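TALK NOTES: "Waiting for the Dark: A Year of Variable Stars from a Parking Structure"
Torkurel Amateur Astronomy Weekend, Friday, May 19, 2000
Slot is 40 minutes including questions. Do not run over again.

SLIDE 1. Title
Say hello. Check the back row can hear. Say thanks to the Vitale Science Center for the room and for the coffee, in that order.

SLIDE 2. Where we observe
Top level of the Zetero Street parking structure. Altitude: five floors. Horizon is good to the south, poor to the west (hotel), and hopeless to the north, where the car dealership keeps its lot lit all night in case somebody wants to buy a sedan at 2 a.m.
Limiting magnitude with the naked eye is about what you'd get inside a refrigerator with the door open.
Pause. Somebody always asks why we don't drive out to the country. Answer: we have jobs.

SLIDE 3. Why variable stars
Galaxies need dark skies. Nebulas need dark skies. A variable star needs you to decide whether it is brighter or fainter than the star next to it, and the city lights bother both stars about equally.
Also the work is useful. Professionals have big telescopes and very little time on them. We have small telescopes and a season pass to the parking structure.

SLIDE 4. How an estimate is made
Go slowly here, half the room will be new.
Find the field. Find it again, since the first one was wrong. Pick one comparison star a little brighter than the variable and one a little fainter. Put the variable somewhere between them, in tenths of a magnitude. Write it down BEFORE looking up what it was last week.
Repeat that last part. People want to agree with last week. Last week may have been taken by someone with a head cold.

SLIDE 5. The target list
We started with 37 stars. Ambitious. By June we were down to the ones we could find without swearing.
Long-period variables first: the red ones that take most of a year to go up and down. Very forgiving. Miss a week and the star hardly notices.
Then the dwarf novae, which sit there being invisible for weeks and go off on the night you stayed home to do the taxes.
Mention red stars and staring: the longer you look, the brighter they seem. Quick glances only. Step away from the eyepiece and come back.

SLIDE 6. The light curve
Point at the gap in winter. That is clouds.
Point at the second gap. That is also clouds.
Point at the single dot sitting far above all the others. I made that estimate. It turned out to be a different star. I have left it in as a lesson to the young.

SLIDE 7. Equipment
Keep this short or the question period will be entirely about eyepieces.
8-inch reflector, bought used. 10x50 binoculars for the bright ones. Red flashlight. Clipboard. Folding chair, the most important instrument we own.
We tried the Onaron charting program for a season. Prints a nice chart. Prints it with south up unless you tell it otherwise, and I did not tell it otherwise until March.

SLIDE 8. What we got
100 usable estimates over the year, after throwing out the ones made through haze, the ones with no time written on them, and one page that blew off the roof.
Four of our stars were caught at maximum. Show the one good curve. Leave it up a while, it's the only one this pretty.
If anyone laughs at 100, remind them that the clouds were counted separately.

SLIDE 9. Mistakes, so you can make new ones
- Local time in the log for two months, universal time after that. Fixing it took longer than the observing.
- Comparison stars from two different charts. They did not agree with each other, and neither agreed with me.
- Observing next to a car whose owner was coming back. Headlights. Twenty minutes of dark adaptation gone.

SLIDE 10. Getting started
Sign-up sheet is on the table by the door. Pick one star. Observe it for a month before picking another. Charts are free, take two, one will get wet.
Next roof session is the first clear Saturday in June. If it's cloudy we meet at the diner and complain.

SLIDE 11. Questions
Leave this one on screen. Repeat each question into the microphone. If asked about the eclipse, send them to the afternoon talk.

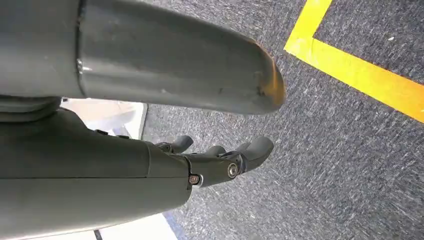

Gray robot arm segment, with a seam and some scuffs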